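**Re: Nodemville library dropping late fines from October**

**mudlark_pete**

Read the notice on the door this morning. No more late fees at Nodemville, and old ones get wiped. They reckon people bring things back more when there's no fine. I'd like to see how they worked that out. Clirnel branch tried it and their notice board said 217 items were still out past the due date at the end of the trial. Out of how many, it didn't say. Compared with what, it didn't say that either.

**gumboot**

Fines never got my kids' books back any quicker. What they did was stop me going in for most of a year once I owed 27 dollars. I paid it in the end but plenty wouldn't.

**mudlark_pete**

Fair enough, but that's you. I've had a hold on the same gardening book since autumn and whoever has it obviously isn't bothered. Take away the fine and they'll be even less bothered.

**tern_and_tide**

You do realise they still bill you for the full price if it's gone too long? It's in the same notice, second paragraph. The daily fee goes, the replacement charge stays. Your account gets blocked as well until the book turns up.

**mudlark_pete**

I read it. "May be charged" is what it says. May.

**overdue_again**

Bit of history for anyone new to the area. Pandley scrapped fines before any of us and the council put out a cheerful leaflet claiming 3208 items had come back in the first few months. Sounds terrific until you remember that books come back to a library every day of the week, fines or no fines. I asked at the desk how many would have come back in a normal stretch and got a shrug and a bookmark.

So I'm with Pete on the numbers, though I don't mind the idea itself. Chasing someone for 40 cents a day must cost more in staff time than it brings in.

**gumboot**

That's my point exactly. They had a whole drawer of printed letters going out. Stamps aren't free.

**tern_and_tide**

And the fine money doesn't go to books anyway. It goes into general revenue. I asked about that two budgets ago.

**mudlark_pete**

Then put it in the notice! Tell us what it earned, what it cost to collect and what they'll do if the shelves empty out. I'm not against it, I just don't like being sold something with half the sums missing. Same with those Diekmann self-checkout machines — we were told they'd free up the staff to help people, and now there's one person on the desk and a queue for the machine that works.

**overdue_again**

The other one's been unplugged since winter.

**saltbush99**

I do the craft table in the children's corner and we've never fined anyone for a crayon. A fair few go home in pockets. Some come back, some don't, and it hasn't finished us off. I know a hardback costs more, so don't all jump on me. But 5 cents' worth of wax or a 30 dollar novel, I think most people mean to bring it back and forget. A reminder text does more for me than a fee ever did.

They want comments on the change by the end of the month, forms are at the front desk. I've put mine in.

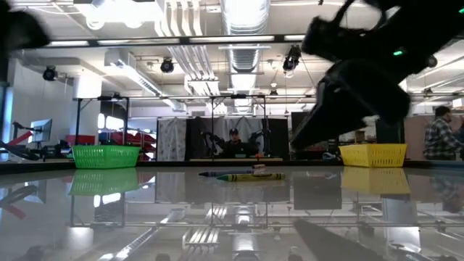
**mudlark_pete**

Reminder texts I'd support, and I'll put that on my form. Mine currently arrive the day after the book is due, so they could start by fixing that. I'm still asking for the Clirnel figures from before the trial as well as after.

**gumboot**

Ask them about the second machine while you're there.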